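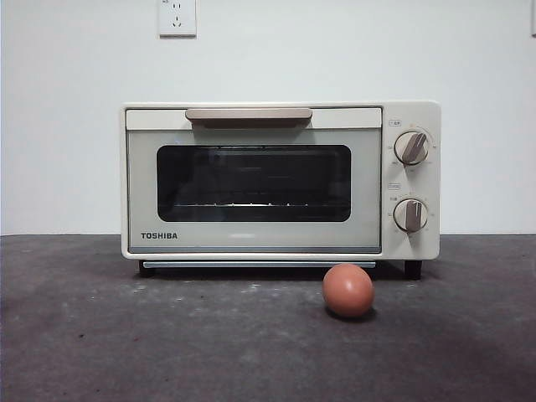 Stikum Oven Tasks: data card and shopping notes

Welcome, and thank you for reading a card that is half about data and half about money. We wrote the money half because it's what most people have written to us about since the Wirnia workshop, and it seemed kinder to put it all in one place than to keep answering the same email.

What the set holds
Short recordings of a robot arm working with a toaster oven and small items. Views come from a fixed camera and from a camera at the wrist. The release has 37 sessions, sorted by task, and the notes file for each one lists the objects used.

What to budget for
The arm will eat most of your money, and you probably know that already. What surprised us at Fustthorpe was the small stuff, so please leave room for it! Our planning sheet has these lines:

Arm and gripper: get a quote with shipping and the mounting plate included.
Spare finger sleeves: buy 20 at the start. We ordered a handful and spent most of May waiting for more.
Ovens: buy 2 of the same model, on the same day if you can. Shops change their stock, and a slightly different door handle means collecting a good part of your data again.
Cameras: one fixed, one at the wrist, and a spare cable for each.
Props: cheap, but do put them on the sheet or they end up coming out of somebody's lunch money (ask Hernán Yupanqui).
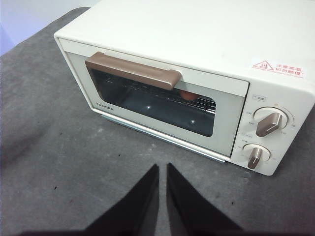 Wrist view, oven door closed, both fingers at the bottom.

Choosing an oven
We went with a plain countertop Toshiba with two dials and a long bar handle. There are fancier ones with touch panels, and Iraís Lozano made a good case for them, but dials give you turning tasks as well as door tasks for the same price. Before you pay, measure the opening with your own gripper in mind, sleeves on, and then measure again with something held in it. Check how far the open door sticks out too, so that you buy a big enough table.
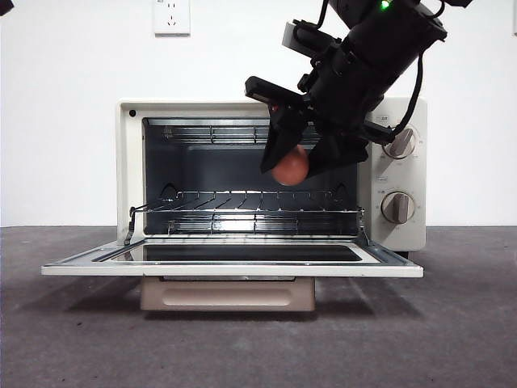
Borghild Skjelbred: I'd put the second oven ahead of the second camera cable if money is tight. We did it the other way at Ibarra and had to stop for 3 weeks when a hinge went.

Fair point, and we've moved the ovens up in the sheet that ships with this release.

Planning your time
Set aside a full morning for mounting and another for camera checks before you book anyone to run sessions. Shota Nishimura keeps the planning sheet up to date, so if your prices look very different from ours, please send them along with your country and currency.

Known gaps
One oven model only. Prices in the sheet leave out sales tax.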